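Mahlet Wako teaches robots to clear tables at Penden, and most of her day goes into doing the job herself through a remote control.

"People think I write code," she says. "I move the arm, and it records what I did."

A task needs roughly 300 recordings before she will train on it. She throws out any run where she hesitated for more than 3 seconds. "If I dither, the robot learns to dither."

Her first weeks in January went badly. She was too quick, and the arm lagged behind her hands.

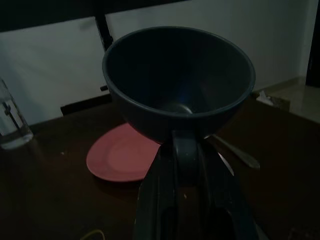 Wako says the grip is the hardest thing to get across by remote, as she can't feel what she is holding. Plates are awkward because they lie so flat. With a deep bowl she has another choice – the fingers can close on the short foot underneath and leave the rim alone. "I wouldn't do that at home," she says. "I'd grab the edge like everyone else."

She plans to start on cutlery next.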